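Lodhi Street Residents' Group
Minutes of the meeting of 3/8/18

The minutes of the last meeting were read and approved with one change: the figure for the plant sale should read $369.

Parking. The city has answered our letter about the Vonunari lot. It will stay open to residents overnight until June. After that a permit will be needed. Two members asked what the permit will cost - no answer yet. The secretary will write again.

Street trees. Four of the young maples on the north side need new stakes. Ikerar Garden Supply has offered the stakes at cost. Agreed.

Newsletter. The spring issue is almost 5 pages and has to come down to 4 to keep the mailing rate. The recipe column will be held over.

Wovetti Bakery. The owners want to put tables on the sidewalk. There was a long discussion about strollers and wheelchairs. The group has no objection if a clear path is kept along the curb.
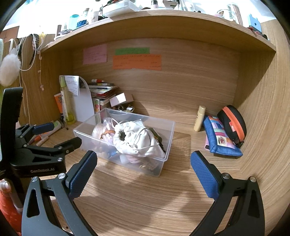
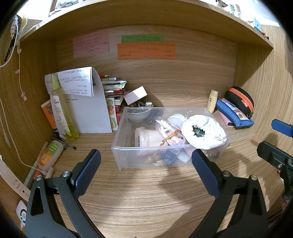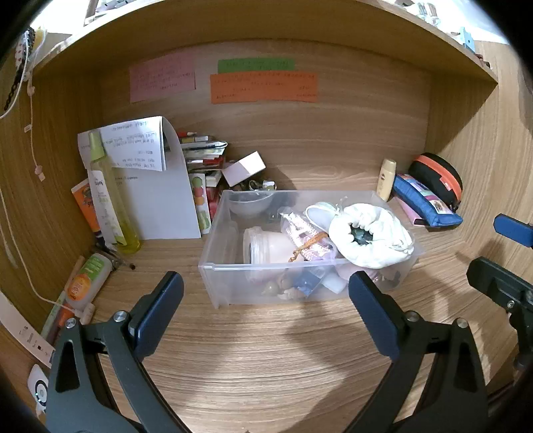

Yard sale. The date was left open until the school calendar is out. Sellers will set up in their own driveways and the group will print one map for everybody. Small things sell better when they are sorted, and a clear plastic bin with slippers, a pouch and a jar all in together is better split up by price before the day. Signs go up the evening before and must be down by dark.

Other business. The streetlight at the corner is out again - reported to the city.

The meeting closed at 9:10.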